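Wissensbasis > Textil und Lagerung > Eckkabinen > Tickets
Kategorie: Flusen, Abrieb, Bodenbeläge
Zuletzt aktualisiert: Montag, 22. Februar 2021

Ticket 201: Helle Fasern auf dunklen Textilien, Eckkabine Flurndale
Status: in Beobachtung
Priorität: niedrig

Meldung: Nach dem Zwischenlagern auf dem Boden haften an dunklen Kleidungsstücken helle Fasern. An hellen und bedruckten Stücken keine Meldung. Betroffen ist nur die Kabine mit wechselbarem Boden (Langflorfell weiß oder Platte mit Marmormuster).
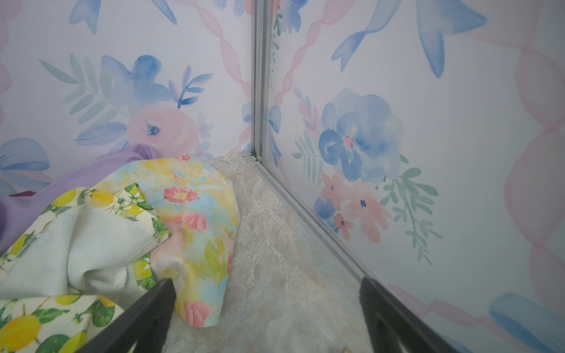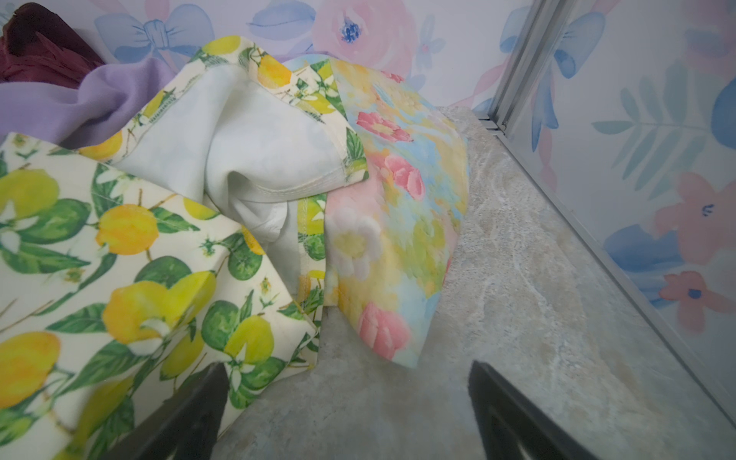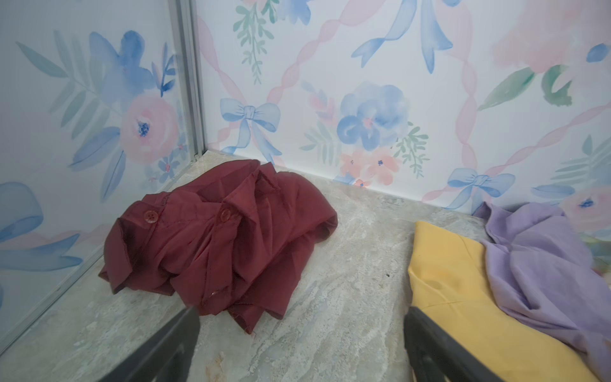 Ausstattung laut Bestellung: Wandbespannung Murnescombe, Blumen und Schleifen, Eckprofil Metall, Bodenschiene Metall. Bodenplatte und Fell werden lose eingelegt und nicht verklebt.

Verlauf

Schritt 1. Fell ausgebaut, im Freien ausgeschüttelt, mit der Polsterdüse abgesaugt, wieder eingelegt. Stapel umgelegt, Liegezeit 42 Stunden. Fasern am weinroten Hemd weiterhin vorhanden, vor allem am unteren Saum. Der Saum franst zusätzlich aus, die Fäden dort sind rot und gehören nicht zum Fehlerbild.

Schritt 2. Fell entfernt, Platte mit Marmormuster eingelegt und nebelfeucht abgewischt. Hemd mit Fusselrolle Kong gereinigt, fünf Bahnen verbraucht. Gleiche Liegezeit. Neue Fasern: keine langen, einzelne kurze.

Schritt 3. Herkunft der kurzen Fasern geprüft. Zitronenstoff gewendet und das weiße Innenfutter mit Klebeband abgetupft: kein Abrieb. Senfgelbes und lavendelfarbenes Teil ebenso abgetupft. Am lavendelfarbenen Teil geringe Mengen, Farbe passt nicht.

Schritt 4. Fuge zwischen Bodenschiene und Wand kontrolliert. Auf einer Länge von ungefähr 300 mm ab dem Eckprofil saßen Florreste in der Fuge. Mit Fugendüse und Pinsel entfernt. Den Winkel am Fuß des Eckprofils dabei nicht gelöst, Wandbespannung nicht feucht behandelt.

Schritt 5. Wiederholung wie Schritt 2 mit gereinigter Fuge. Keine neuen Fasern.

Ursache: Florabrieb des Fells. Nach dem Bodenwechsel Nachlieferung aus der Fuge.

Maßnahme: Dunkle Textilien nur auf der Platte ablegen. Bei jedem Bodenwechsel Fuge absaugen. Fell weiterhin zulässig für helle Stücke. Im Bestandsverzeichnis Clulter den Vermerk „Boden glatt“ beim Hemd eingetragen.

Offen: Die dunkleren Stellen am senfgelben Teil sind ein eigener Vorgang, bitte nicht hier nachtragen. Ersatzfell mit kürzerem Flor ist angefragt, Liefertermin Mai. Ticket bleibt bis dahin offen.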